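Clear desks, again

The Trindstead office has a new desk policy, and this time it comes with a booklet. Seven pages, written by Zesham, on how a shared table ought to look by the end of the day. Mouse away, books stacked, one "natural element" per table. I've read it twice and I'm still waiting for the part where somebody gets more work done.

The claim is that we each lose 124 minutes a month hunting for things. Manon Gill asked how that was measured and was told it came from a survey. Of whom? She's still asking.
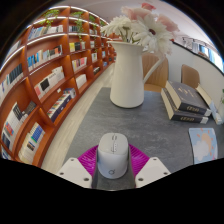 Flowers, I should say, I have no quarrel with. A few daisies in a pitcher do more for a gray tabletop than any booklet, and they were turning up on our tables long before a consultant put them on a list. What bothers me is the bill. Zesham's fee was $1,195, and the refresher visit in July is another $939. You could keep a lot of pitchers filled for that.

Slamet Simanjuntak thinks I'm being unfair and says the second floor looks better already. Maybe it does. It looked better after the last policy too, for around two weeks, and then the mugs came back.

If you've timed yourself looking for a stapler, before or after, send me the numbers. I'll print them whichever way they go.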